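Building Services Update: Hot Water Balancing at Clikdale
Monday, February 22, 2021

The second phase of the hot water work at Clikdale is complete. Residents on the upper floors had reported long waits at the tap since November, and flow readings showed that most of the return water was short-circuiting through the risers closest to the plant room. 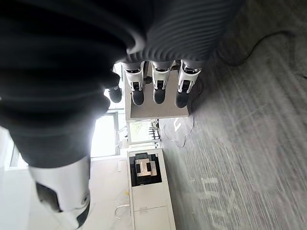 Dark ribbed fabric, with daylight behind.

Pacheco fitted thermostatic balancing valves to 11 return legs over 3 working days. Each valve throttles as its leg warms up, which pushes circulation toward the cooler, more distant legs. The old fixed lockshield valves were removed and the pipe insulation was made good.
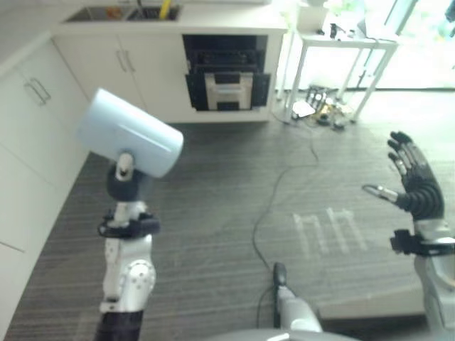

The circulating pump was left in place. Its controller, an Arna unit, has been switched from constant speed to constant differential pressure. Pump speed now falls when the valves close down – the previous setting ran the motor at full output day and night. 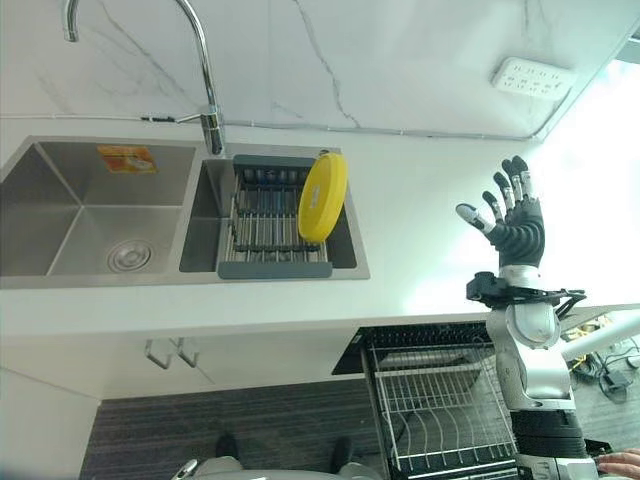 The slowest outlet in the building now reaches temperature in 42 seconds. Apartments with their own mixing valve under the sink may see a longer figure if the inlet strainer is clogged. Strainers can be cleaned on request through the service desk.
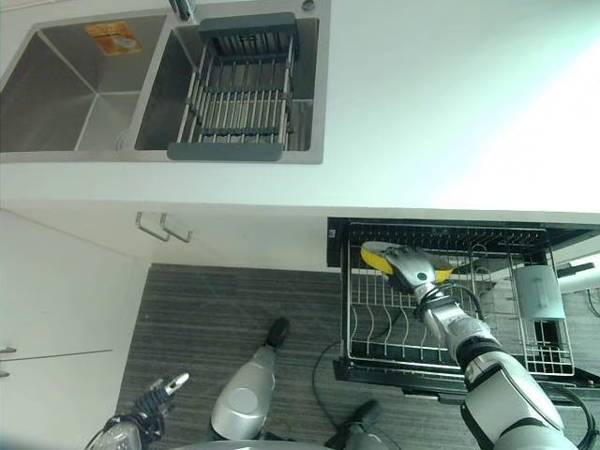 Phase three covers the 4000-liter storage tank. The lower immersion sensor reads low and will be replaced by Plarnomard during the next planned shutdown. Notices will be posted in the lobby and by the mailboxes before the supply is turned off.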